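Chapter 4
Where the Money Sits: Fixed Costs, Variable Costs, and the Stuff in Between

When I was 26 I took over the books of a small furniture shop called Mowat, and I was sure I understood costs. You buy things, you sell things, and whatever is left over is yours. I had a notebook with two columns in it, one headed IN and one headed OUT, and I was very proud of that notebook. It took the shop's owner, Xolani Pretorius, one short afternoon to ruin it for me.

He asked me what would happen to the OUT column if we sold no furniture at all in September. I said it would go to zero, obviously! He didn't say a word, he just slid the lease across the desk. The rent was 900 dollars a month, and the landlord had no interest whatsoever in how many tables we had sold.

So that's where we'll start. A fixed cost is one that stays the same over some period whether you sell a lot, a little, or nothing. Rent is the classic case (insurance is another, and so is the yearly fee for your bookkeeping software). A variable cost moves with how much you make or sell. If every table you ship needs a carton and a delivery, then cartons and deliveries are variable costs, and in a month with no tables you don't pay for any.

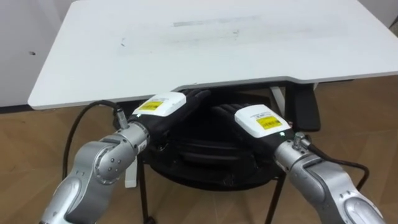 Is a worker's pay a fixed cost or a variable cost?
It depends on how the person is paid. A monthly salary is fixed, at least for the length of the contract, while pay per finished piece is variable.

I like that question because students tend to want a list they can memorize, with rent on one side and lumber on the other, and pay just won't stay put on either. At Mowat we had one person on salary and one who was paid by the piece, and they worked side by side and did much the same job. Same work, two different kinds of cost. Keep an eye on the agreement behind the payment and you'll get most of these right.

Now for the stuff in between, which I left out of my own notes for years. Plenty of bills are part one thing and part the other. Your electric bill probably has a flat service charge plus an amount for what you use. A phone plan might be flat up to a limit and then climb. We call these mixed costs, and in Section 4.2 we'll pull one apart using nothing fancier than two months of bills and some subtraction.

There's also the step cost, my personal favorite (yes, I have a favorite kind of cost, you try teaching this for a living). A step cost holds flat for a while and then jumps. One storage unit is enough until the day you have one sofa too many, and then you're paying for two units, even though the second is nearly empty. Ereck, the storage company we used, was perfectly happy to rent us that second unit. I was less happy. I had quoted a big order as if storage would cost the same as ever, and that one jump ate most of the profit on it.

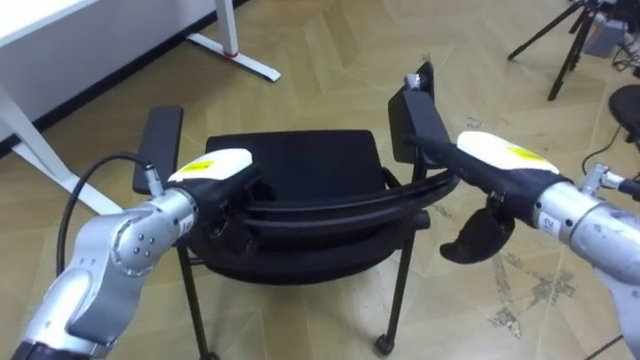
Figure 4.1. Chair with armrests.

Let's say you sell office chairs. You buy each one for 60 dollars and sell it for 100, so every chair brings in 40 dollars more than it cost you. That 40 dollars is called the contribution margin, a grand name for a simple idea: it's what each sale contributes toward the fixed costs, and once those are covered, toward profit. If rent is your only fixed cost and it's 900 dollars, you'll need to sell 23 chairs before the month is in the black. Try it with 22 and you'll come up 20 dollars short.

We'll follow two made-up-your-mind kinds of sellers through the rest of the chapter. Cokia has high rent and cheap supplies, and Zutine works out of a garage and pays dearly for every part. In their first year both end up with a profit of 3,014 dollars. Then sales drop, and they don't suffer equally. Before you turn to Section 4.1, jot down which one you'd rather own in a bad year, and keep the note, as you'll want it for the review problems.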